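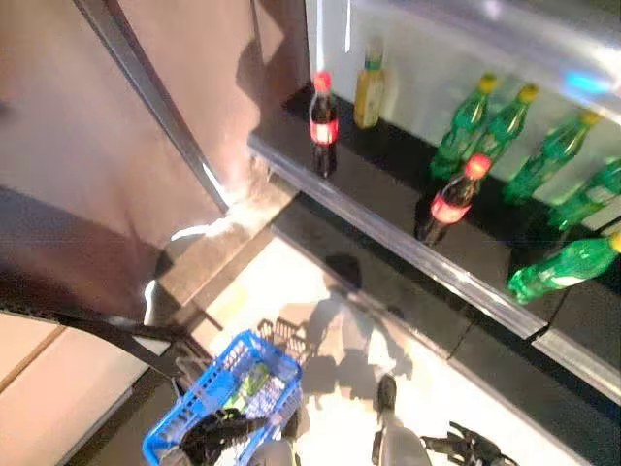

Silver front rails on the shelves of a refrigerated display unit.

Refrigerated cases: changes to temperature logging

Stores in the Burnwood and Skenstead districts move to the new logging schedule in September. The main change concerns where the air temperature is taken. Until now the reading came from the return air grille, which sits at the bottom front of most open cases and runs warmer than the product. Under the new schedule a second reading is taken at the discharge, at the top rear, and both go on the sheet.

The difference between the two readings is the figure we want. A case in good order holds a fairly steady difference through the trading day. A widening gap usually points to a blocked grille, a failed fan or product stacked past the load line. A narrow gap with both readings high is more often a refrigerant or defrost fault and should go straight to the service desk.

Aravind Raju has revised the defrost settings for the older Kutach cases. Termination is now by coil temperature, with the timer kept as a backstop. Stores should see shorter defrosts overnight and less meltwater in the drain pan. Please do not alter the settings at the controller. If a case ices up, note the time of the last defrost and call it in.

Door gaskets and night blinds will be checked at the same visit. Blinds that no longer reach the lower rail let warm air spill into the bottom tier, and the compressor runs longer to make up for it. Replacement blinds are held at the Ansari depot and can be ordered in lots of 5. Allow up to 72 hours for delivery.

Probe calibration remains an ice-water check, done monthly. Use crushed ice with just enough water to fill the gaps, stir, and keep the tip clear of the sides of the cup. Probes reading more than one degree off are to be tagged and returned – do not correct the figure by hand.

Log sheets are kept at the store until the new binders arrive. Questions on the schedule go to Eusebio Ñahui at the service desk.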